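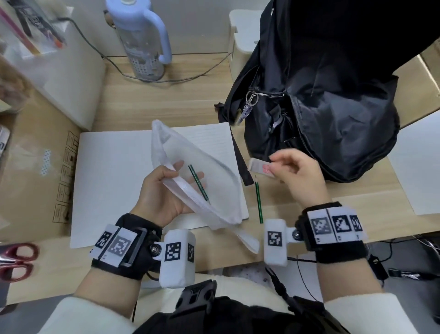
A parent wrote to us in December to ask whether the backpacks could go out already packed, with the pencils in the pouch and the notebook where a child can reach it, and whether the eraser could please be a decent one. Yes to all of it. It means more hands on the packing tables, so we are hiring.

School Bag Packers (part-time, temporary)
Villotton School Supply, Jirkudville warehouse

We put together ready-to-use school backpacks for families and for schools that order by the class. The spring order is 2000 bags. We need 2 packers to join the day crew until it is finished.

The work
You work at a desk with one open backpack at a time and a printed list for that grade. A basic bag gets a zippered pencil pouch, pencils, an eraser, a ruled notebook and a folder. Older grades get more. You will:

Check that pencils are sharpened and the points are not broken
Fill the pouch, close the zipper and make sure it runs smoothly
Leave the paper sleeve on the eraser
Look through the notebook for bent or torn pages
Place notebooks flat against the back of the bag, pouch on top
Try every zipper on the backpack and set aside any that stick
Tuck in loose straps before the bag goes in the carton
Initial the list and put it in the front pocket

Some orders come with a keychain or name tag for the zipper pull. Those are listed separately and the tag has to match the list. Please read it twice.

A practiced packer finishes almost 40 basic bags in a shift. New people are slower and we plan for that. We would much sooner have a bag done right than have it come back from a school with no pencils in it.

Hours and pay
Morning shifts, five hours, Monday through Friday. Pay is $139 per shift, paid every other week. There is a short paid break. No evenings or weekends.

What we ask
You should be able to read a packing list in English, sit or stand at a desk for most of the shift, and lift a full carton onto a cart. Good eyesight for small things helps (glasses are fine). Entries are made on an Asus laptop at the end of each table; if you can fill in a simple form you can do this part. No experience needed. We train on the first two mornings, and training is paid.

The warehouse is cool in the morning, so wear sleeves you can push up. Closed shoes are required. Lockers are provided for your own bag, which stays off the packing desk so it does not get mixed in with the stock.

How to apply
Come to the front office on Jabłońska between 9 and noon on a weekday and ask for the packing form, or leave a letter in the box by the door. Tell us which mornings you can work and when you could start. References are welcome but not required.

Applications close Sunday, February 15, 2026. Everyone who applies will get an answer, either way, within the week after.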